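4.2 Attribution by biography

The late still lifes of Juwita Menon are usually read through her illness. Balogh treats the 46 canvases painted at Nel as a diary of decline, and most later writers repeat her. We doubt this. Only three of the works carry a date in the painter's own hand, and the order of the rest depends on a dealer's list drawn up after her death. If that order is wrong, the decline goes with it.

Czarnecka's claim about color is no stronger. He finds the palette "emptied by grief" - yet the same grays appear in the student works kept at Fenier, made when Menon had little to grieve. A habit of that age needs no crisis to explain it. 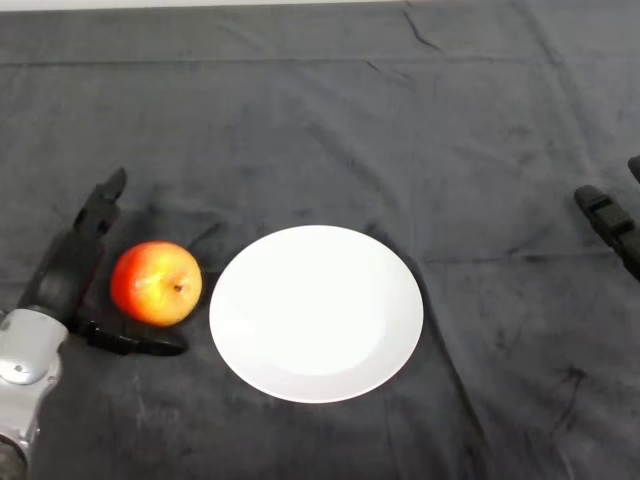
Figure 3. Round white plate on a dark gray cloth.

The letters have been asked to settle the matter, and they can't. Of the 253 that survive, few mention painting at all, and those mostly concern unpaid bills. Olatunji quotes one line about "quiet objects" as if it were a program. Read in full, the letter is a complaint about a noisy neighbor. We therefore leave the Nel group undated in the tables that follow.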